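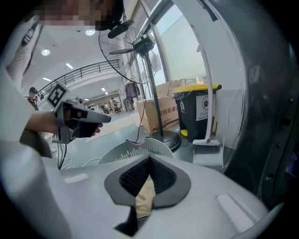
Ventilation trial, drying room, continued from the May entry. The purpose of this stage is to establish whether moving air alone will bring the sized paper sheets to a stable weight without raising the room temperature. Moisture in the sheets has been the main cause of cockling in the Pandier binding batches, and the heaters have made the problem worse by drying the edges ahead of the center. A standing fan of the ordinary kind is sufficient for this stage, and no ducting has been ordered. The fan is to be kept at the same height for all runs and must not be pointed directly at the racks.

Materials. Sheets are from the Sengar stock, sized with gelatin on the morning of the run. The first set consisted of 200 sheets, hung singly over the lines. The second set was laid on the felt-covered racks in the usual way. Both sets were weighed before hanging and again at intervals of 45 minutes until two readings in a row agreed.

Observations. The hung sheets reached a stable weight well ahead of the racked sheets. Cockling was slight and limited to the lower corners. The racked sheets dried unevenly, and those on the bottom shelf were still cool to the touch at the close of the day. D. Roman notes that the bottom shelf sits below the level of the window sill and receives very little air in any arrangement. She recommends that it be left empty in future runs. Agreed.

Room temperature was held at 18 degrees Celsius throughout. The humidity reading on the wall gauge did not agree with the portable gauge, and the wall gauge has been marked for recalibration. Until it is returned, only readings from the portable gauge are to be entered in this book.

Correction to the previous entry: the gelatin was listed as the Nadosent grade. It was the Dendberg grade, which sets more slowly. The weights recorded on that page are valid but should not be compared with those given here. M. Furukawa has initialed the change.

Outstanding items. N. Benjelloun is to cut test strips from both sets and carry out the fold test once the sheets have rested under boards overnight. G. Awasthi has asked that a few unsized sheets be included in the next run as a control, hung on the line nearest the door. The clips on that line leave a rust mark and must be replaced before then. M. Ó Riain holds the key to the supply cabinet.

Fold test results will be entered on the facing page.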